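Fórum Casa & Arrumos > Roupa e lavandaria > Dobrar em cima da cama: sim ou não?

marmota_32
Membro desde julho
Boa noite a todos. Venho pedir arbitragem. Cá em casa a roupa lavada vai toda para cima da cama e dobra-se ali, com a teoria de que assim somos obrigados a acabar antes de dormir. A teoria é da minha cara-metade. A prática é minha, às onze e meia da noite, a empurrar o monte para os pés e a dormir em diagonal.
Há quem faça isto e consiga mesmo chegar ao fim? Ou compro uma mesa?

Rami Sleiman
Moderador
Eu faço e chego ao fim. O truque é começar pelas peças grandes. Abre-se a maior em cima do colchão, alisa-se com o antebraço, dobra-se, e de repente o monte parece metade. Quem começa pelas meias está a pedir para desistir.

tia_do_varal
Discordo, Rami, com o respeito devido ao cargo. As grandes ficam para o fim. Se começo por elas, ocupam-me a cama toda e o resto vai parar ao chão, onde o gato já tem opinião formada. Meias primeiro, roupa interior, camisolas, e só depois os lençóis e afins.

Rami Sleiman
Moderador
E quantas vezes chegas aos lençóis?

tia_do_varal
Não vejo em que é que isso interessa ao tópico.

marmota_32
Estou a tentar o método do Rami: a peça azul-clara aberta à frente, o monte encostado para trás, perto da almofada. 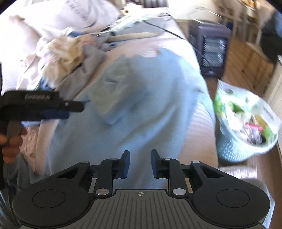

A azul, ainda com a dobra por decidir. O monte aguarda a sua vez.

Para quem perguntar: a peça azul é tão escorregadia que cada vez que acerto um lado, o outro foge. Já a dobrei três vezes desde o jantar.

zoega_fã
Essa roupa de cama canelada rosada é da Zoëga? Tenho uma parecida e aquilo deixa marcas na cara até ao meio-dia.

marmota_32
Não faço ideia, veio da minha sogra. As marcas confirmo.

PedroDosCabides
O problema está à vista e não é a azul. É o emaranhado lá ao meio da cama. Se aquilo são cabides, deviam estar pendurados em qualquer coisa antes de a roupa sair da máquina. Cabides em cima da cama acasalam, toda a gente sabe. Pousei 3 e levantei um novelo.
Comprei um varão com rodas da Flomis, daqueles básicos, e nunca mais tive este drama. Tenho outros, mas não este.

tia_do_varal
Varão com rodas num T1? Onde é que o pões, na varanda do vizinho?

PedroDosCabides
Atrás da porta. Bate sempre que entro, mas uma pessoa habitua-se.

lurdes_m
Eu tenho uma tábua de dobrar da Zarnetti, oferecida. Fica tudo do mesmo tamanho, muito bonito, parece uma loja. Demoro o dobro do tempo. Uso-a quando vêm visitas e no resto do ano está debaixo da cama a apanhar pó. Se alguém a quiser, pago eu os portes.

marmota_32
Lurdes, e serve para peças daquele tamanho, ou só camisolas?

lurdes_m
Camisolas e com boa vontade. Uma peça grande sai dos lados e depois dobra-se à mão na mesma.

Rami Sleiman
Moderador
Peça grande e escorregadia: dobra ao comprido, pousa, passa a mão do centro para fora, e só depois dobra em três. E tira aquela ponta que está a cair para o lado do colchão, que o peso puxa o resto. É por isso que te foge.

marmota_32
Puxei a ponta para cima. Ficou. Custa-me escrever isto, mas ficou.

tia_do_varal
Uma peça. Faltam as outras. Falamos à meia-noite.

marmota_32
Meia-noite e dez. Dobrei a azul e duas camisolas. O que sobrou está na cadeira.

PedroDosCabides
E os cabides?

marmota_32
Também estão na cadeira.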